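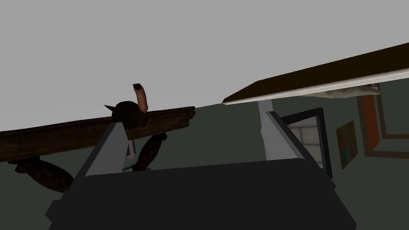
Csenge Veres
Robot programmer, occasional buyer of things I should have trialled first

May 13, 2022

I have been putting off writing up Tallberg for a while. Three people have now asked me whether they should buy it, and I've given three slightly different answers by email, so I'd better settle on one.

Tallberg is a simulation kit for two-armed robots. You get furnished rooms, a pair of arms with parallel grippers, a view from each wrist and one from further back, and a box of objects to pick up and put down. The idea is that you practise your tasks in there and then move the results across to a real machine. It costs 698 for a single seat and the seat lasts a year. The sales page calls this "a lab without the lab". I have a lab. It's small and cold and the kettle trips the sockets, but I have one, so I was never going to be the easiest customer to please.

The first thing I'll give them is that the rooms look like rooms. I had been using Jakab for two winters, where everything happens on a grey slab floating in nothing, and coming from that to a house with green walls, wooden floors and pictures hung up down the hallway is quite a jump. The table has stuff on it that you might want to move. The one I spent longest in has an armillary sphere on a little stand, which is a horrible thing to put near a gripper, all hoops and gaps, and I mean that as a compliment to whoever chose it.

Now the complaints. The kit says it comes with 137 objects. I went through the list because I was being charged for it, and a fair few are the same mug in a different colour. The odd ones are better made than the ordinary ones. I suspect somebody enjoyed the odd ones. What I wanted was boring household kit with believable weights, and the weights are where it starts to go soft. Several hand tools in my copy had their mass set to the same default figure. You can change it, but you have to find it first, and the setting lives in a file the manual doesn't mention until the appendix.

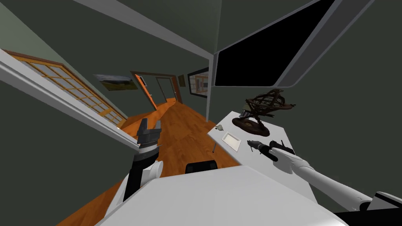
Screenshot: Csenge Veres, taken in Tallberg

Gripping is decent. I want to be fair about this, as I went in expecting to be rude. A black hand tool with a thin nozzle is an awkward shape to hold, and the fingers close on it without that jittery dance you get in cheaper physics, where the thing buzzes about like a wasp in a jar. I left one arm holding a tool while I worked on the other one and it was still there when I got back to it.

Placing is another matter. Let go of something a hair above the table and it may settle nicely, or it may give a small hop to the left. I sent a report about the hop in February. The reply thanked me for my feedback and suggested I raise the solver steps, which I'd already said I had done, in the second line of the report. Raising them again made everything run like treacle and left the hop in place.

My friend Orsolya Kovács has a seat as well, on a much better computer than mine, and she gets the hop too. She minds it less. Her work is mostly reaching and handing over, and she says a tidy landing is somebody else's problem. If your work is like hers, take some pounds off my grumbling.

Then there are the wrist views. They are the main reason I paid, and I'm in two minds about them. The picture is sharp and the fingers sit where you'd expect in it. But the lighting is terribly flat. Dark things against that pale grey backdrop turn into plain black shapes, and dark wood on dark wood is mud.
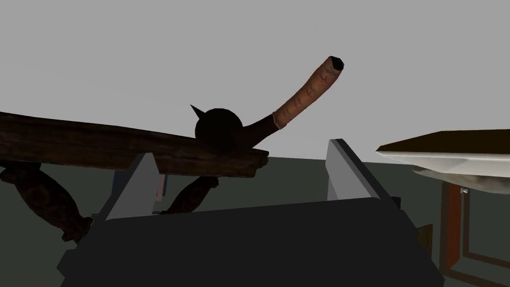 A real wrist camera gives me glare, grain and a smear whenever the arm moves, and I have learned to live with all three. What I got here was a clean picture with the wrong sort of difficulty in it. You can add noise from a menu, and I did, and it looks like noise added from a menu. The version notes promise "natural lighting" in a coming release. They promised it in the previous notes as well, with the same wording.

I should say something about the headline claim, which is that 3000 practice runs in the kit will get you a working pick on real hardware. I did my 3000. It took most of a fortnight with the machine left on overnight, and my flatmates were very patient about the fan. Then I set up the nearest thing I had on the bench and tried it 100 times. I'm not going to print a score, as my bench isn't their bench and I don't want it quoted back at me. I'll say that I went back to teaching that pick by hand the following week, and the hand-taught one is what's running now.

What it did help with was catching stupid mistakes. Arms crossing, a wrist turned the long way round, a target typed in with the wrong sign. I found four of those before they reached the real arms, and one of them would have cost me a finger joint (the robot's). It's worth money to me. I'm not sure it's worth 698 every year.

It's also good for seeing how little a wrist view tells you once the arm has swung away from the table. Wall, bit of door, open fingers. I had been trusting that view far too much on the real machine.
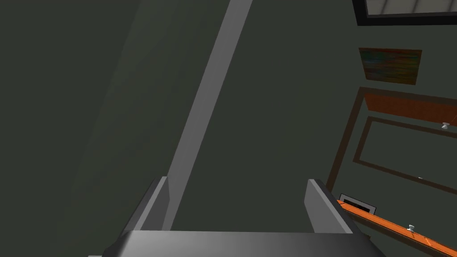
Buying it, or not

If you're in Grakuvthorpe or Ivside you can come and have a go on mine before you spend anything. Bring your own task, as their demo tasks are chosen to flatter. Try putting something down. Try it with a dark object. Look up the masses before you believe any result.

If you have no hardware at all and want to learn how two arms get in each other's way, I think you'd get a decent few months out of it. Jakab is cheaper and uglier and I've gone back to it for quick checks, mainly because it opens before I've forgotten what I wanted.

My seat runs out in the winter. I haven't decided about renewing. If the hop is fixed by then I'll add a note underneath this post, and the people who emailed me can have their fourth answer.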